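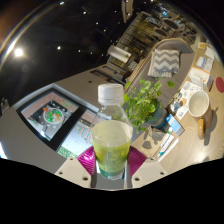

Ketero Tabletop Handling Set

Data card, version 2

Summary

The Ketero Tabletop Handling Set is a collection of short demonstrations of everyday objects being grasped, moved and set down by a person using a hand-held gripper. It is intended for training and evaluating manipulation policies that take wrist-view video as their main input. The set was assembled by the Ikura group at Feltonport and is maintained by the same group.

Contents

Version 2 contains 3,765 episodes recorded across 273 layouts. A layout is one arrangement of furniture and objects in one location. Moving a single item does not create a new layout; changing the work surface or the room does.

Each episode consists of:
– one color video stream from the camera mounted on the gripper
– the estimated path of the gripper for the length of the episode
– the opening width of the fingers at each time step
– a short written instruction, such as "pick up the bottle and place it beside the plant"
– an outcome label: complete, partial or failed

Object categories include bottles, mugs, boxes, coasters, paper goods and small packages. Transparent items were given their own category in this version. Users of version 1 reported that policies trained on it closed too early on clear plastic, and the share of such items was increased in response.

Collection procedure

Operators worked from a written task sheet. Before each session the operator cleaned the finger pads, checked that both finger plates were tight, and recorded a calibration clip. Operators were asked to move at a natural pace and to avoid correcting a grasp more than once. If a second correction was needed, the episode was kept and labeled partial.

Surroundings were left furnished. Plants, cushions, printed matter and lit displays remain in view wherever they were present, and lighting was not standardized. Users who require plain backgrounds should look to the Chong bench subset, which was recorded on a bare gray table under fixed lamps and is distributed in a separate folder.

Known limitations

The wide lens bends straight edges strongly toward the borders of the image. Calibration files are supplied, but the videos themselves have not been corrected.

Text on packaging is often too blurred to read. The set should not be used for label reading or product recognition.

Displays that appear in the background may show food, people or other objects. These are not annotated, and a detector run over the videos will find them. Reflections on glossy finger pads can also produce false detections.

Path estimates are less reliable in dim rooms. Episodes in which tracking was lost for more than 10 consecutive video images were removed before release. Shorter gaps were filled by interpolation and are flagged in the episode record.

Recommended use

Training and test data should be divided by layout – never by episode. Episodes from one layout share most of their background, and a random split will give scores that are too high. The supplied split files follow this rule.

Changes from version 1

Added the transparent category. Corrected finger width values that had been stored in the wrong unit. Replaced the free-form outcome notes with the three labels listed above. Layout numbers are unchanged, and the next update is planned for February.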